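Dahlgren brings robot loading to Stistincombe laundry

STISTINCOMBE, April – Commercial laundry operator Dahlgren has started using robots to load and unload machines at its Stistincombe site, following a trial at its smaller branch in Vadasmont.

The robots, supplied by Gestano, will take over part of the bending and lifting involved in moving clothes between baskets and front-loading machines. The site handles 3,000 items a day for care homes and small hotels. Until now, every one of them has gone in and out of a drum by hand.
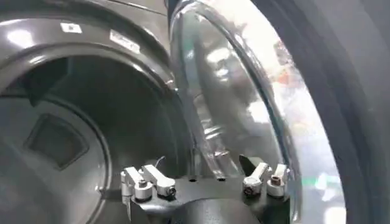 Two robots are in use on the early shift, which begins at 7am. Staff still sort the washing, check pockets and labels, choose the programme and fold. They also decide which items the robots should leave alone, such as delicates and anything with loose straps.

"Loading is the part of the job people's backs complain about," said Noreen Abbasi, site manager at Stistincombe. "We asked the team what they would hand over first and that was the answer from nearly all of them."

There will be no job losses as a result of the change. All 20 laundry staff are being trained to work beside the robots, to stop them safely and to clear a dropped item. Four have moved to a new mending and finishing bench, on the same hours and a slightly higher rate of pay.

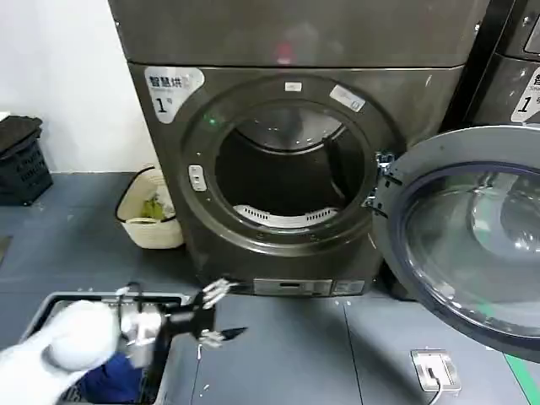 A robot at work with a laundry basket beside an open dryer.

Chaiwat Boonchu, project engineer at Gestano, said the robots were slower than an experienced worker and would stay that way for some time.

"A person can grab a whole armful, and the robot takes less at a go," he said. "It suits steady work that can run while staff get on with other things."

Dahlgren will review the arrangement with staff after seven months before deciding whether to extend it to the late shift.

ENDS

We use cookies to improve your experience on this site. By continuing to browse you agree to our use of cookies. Accept | Manage settings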